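Rindcombe play kitchen range goes on sale in September

HANOW, Jun 9, 2026 – Homewares and toy supplier Prelel will release its Rindcombe play food range to childcare centres and family day care providers in September.

The range is made up of 6 vegetables, led by a bright yellow corn cob with rows of raised kernels. Each piece is sized for small hands and for use with ordinary kitchen gear during supervised pretend cooking, with all appliances unplugged.
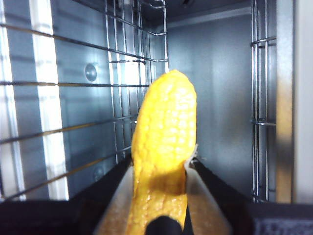
The Rindcombe corn cob, with a metal wire rack alongside.

Prelel said centres had asked for play food in stronger colours and with more surface detail. The corn was the first piece finished and the rest were coloured to match it.

A first run of 500 sets will be packed at the company's Hamdy warehouse. Centres that took part in the earlier trial will be offered sets first.

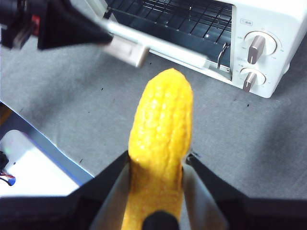 Orders open to all other centres once the trial centres have been supplied. A second run of 700 sets is planned. Replacement pieces will be sold singly, and a printed activity guide is included with every set.

Media and order enquiries: Prelel, Hanow office.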